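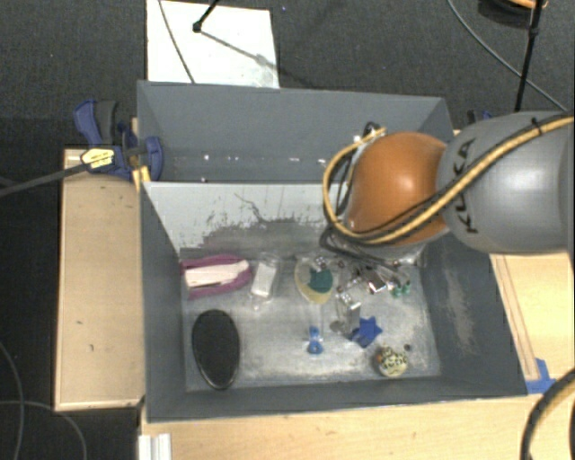

Gakodstead Bin Picking – README

Read this before touching the arm. Then read the bit about the clamps again.

What this is

The working folder of the Grendbridge student robotics club, second-year picking group. We are trying to get a KUKA arm to take odd things out of a bin and put them somewhere else on purpose. The project is called Gakodstead after the village where the minibus broke down, and by the time anyone objected it was in all the file paths.

The data in here is what we have recorded so far: 588 pick attempts over 36 sessions. An attempt is one trip down into the bin and back up again, whether or not the arm came home with anything. Please don't delete the failures. Most of the project is failures.

What's in the folder

attempts/ – one subfolder per session, one file per attempt
stills/ – overhead view of the bin, saved before and after each attempt
labels/ – success, miss, drop, or "other"
objects.txt – the list of things allowed in the bin
scripts/ – the ones that work
scripts_old/ – the ones Iestyn says work

"Other" covers anything the first three don't. Write a note with it. "Weird" does not count as a note, and there are already 20 of those.

The bin

Dark grey, open top, two compartments. Picks come from the front one, which is the bigger and deeper of the two. The rear trough is for putting things down. Small white bits collect along the bottom of it and the detector takes a keen interest in them, so give it a wipe before you start.

The floor of the front compartment is badly scuffed. Early versions of the detector were very confident about the scuffs. If you see a high score and the arm heads off to pinch bare floor, you have loaded an old model. Check the config before you write to Velimir.

The bin is held by bar clamps. Do them up properly. A bin that has crept sideways by a finger's width ruins a whole session without giving any sign of it, and we have one of those in the data (session 14, marked bad, kept for the shame).

Objects

The rule is that anything goes in if it fits in the gripper, isn't food and isn't somebody's keys. Things that have earned their own heading:

Clear packaging. The depth camera sees straight through it or sees nothing at all. Same goes for anything see-through with a shape printed or stuck on it, where the arm goes for the shape and ignores the rest.

Shiny things. Lots of lovely bright highlights, none of them where the object is.

The blue star. Picks well by the body, badly by the points. The model prefers the points.

The black oval. Large, flat-looking, same sort of colour as the bin walls. Nerys calls it the hole, and so, more or less, does the segmentation.

Balls. They roll. We have tried telling them.

Small things in a heap are fine and we want more of them, but tip them in and leave them. Data from a bin somebody has tidied is no use to us. Morfudd, this is about you.

Running a session

1. Put your name in the log.
2. Check the cables on the arm move freely through a full wrist turn, by hand control, at the slow setting.
3. Wipe the rear trough. Check the clamps.
4. Tip the objects in.
5. Run calibrate, then run collect. In that order. It will let you do it the other way round and say nothing.
6. One person stays on the stop button the whole time and does not also do the labelling.

Collect gives up after 220 seconds without a good grasp. That number came from Idris and he has never defended it.

Known problems

The arm blocks the overhead camera while it is in the bin, so there is no view of the gripper at the moment of the grasp. We know. A second camera is on the list for September.

Success labels in the first few sessions were done by ear.

The Ingvarsson grasp scorer crashes if the bin is empty. It has not come up often.

Using the data

Other student groups are welcome to it. It is one bin, one arm and one room, so don't expect a model trained on it to cope with yours. If you publish anything, name the club, and send us a copy so we can find out what we did.

Questions to Nerys Wynne or Velimir Spahić. Complaints about scripts_old go to Iestyn Humphreys.

Last edited 6/3/20, IH. Fixed two spellings and the path to labels.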